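The toaster run, and a fault that took me far too long to find

11/12/19

I lost most of the last stretch of work to one bad habit in the gripper, so I am writing it down while I still have the notes.
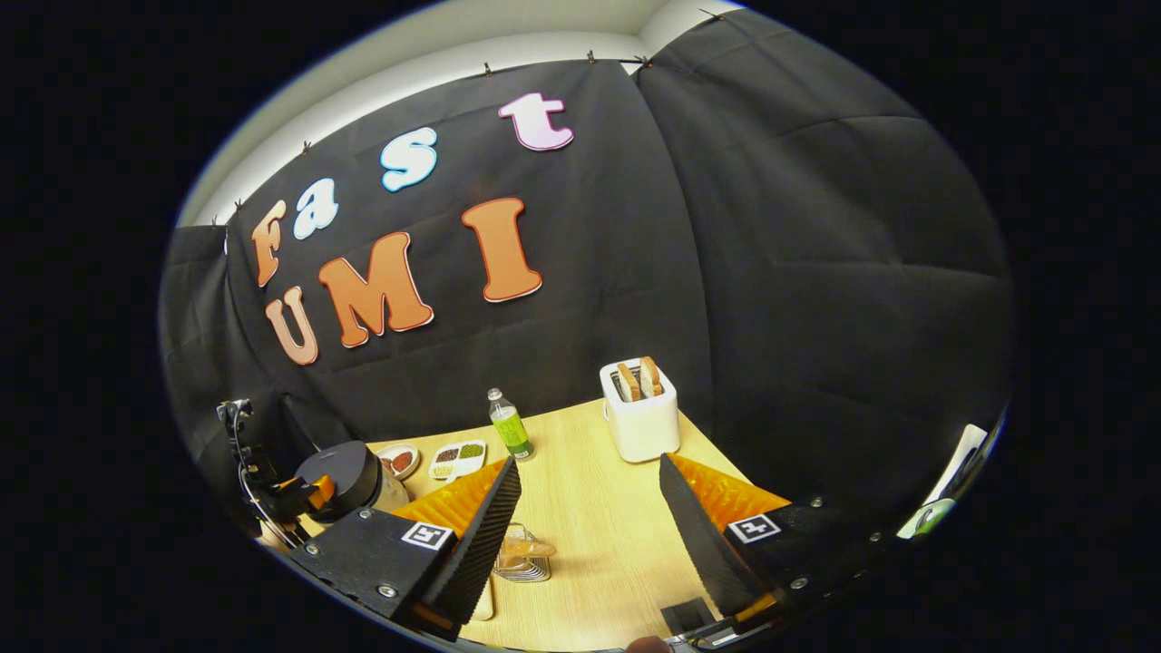
The job is a breakfast sequence. Pick up the toast, put it on the board, set the toaster lever back where it was. We had been collecting hand-held demonstrations since October and the first policy trained on them looked fine. Then we moved to the arm and it started crushing bread.

It did not happen every time. Out of 100 runs, 19 ended with the fingers closing well past the point where they should have stopped. The slice would fold in the middle and drop crumbs into the slot. Twice the fingers missed the bread and closed on the edge of the toaster instead, and the arm kept pulling up. The second time it lifted the toaster and dragged the cord tight before I got to the stop button. Nothing broke, but I was standing closer than I should have been.

I blamed the pads first. They had worn a little, so I swapped both. No change. Then I blamed the bread, which sounds silly, but a fresh slice and a dry one behave very differently in the fingers. I bought the same loaf for a while and toasted it on the same setting. No change there either.

Hadi Awwad was the one who asked how we were getting the finger width. We read it from the markers on the fingers. When a marker can't be found, the code fills in the last good value and carries on. I wrote that part myself and had forgotten about it. With the fingers down near the toaster, one marker was dropping out for long stretches, so the recorded width stayed frozen while the real fingers moved. The policy learned from that. It had seen plenty of grasps where the width apparently did nothing for a while and then jumped.

I went back through the logs and found more than 50 demonstrations with a gap like that in them. They are out of the set now. The fix in the code is small: 3 missed readings in a row and the recording is marked bad – no filling in.

I also made two changes on the arm side. There is a force limit on the upward move, which should have been there from the start. And the stop button is now on a longer cable, so I can reach it from my chair and stay out of the way.

Retraining is running now on the Virnham machine. If the folded toast comes back after this, the next thing I will check is the delay between the width reading and the arm pose, which I have never measured properly on this setup.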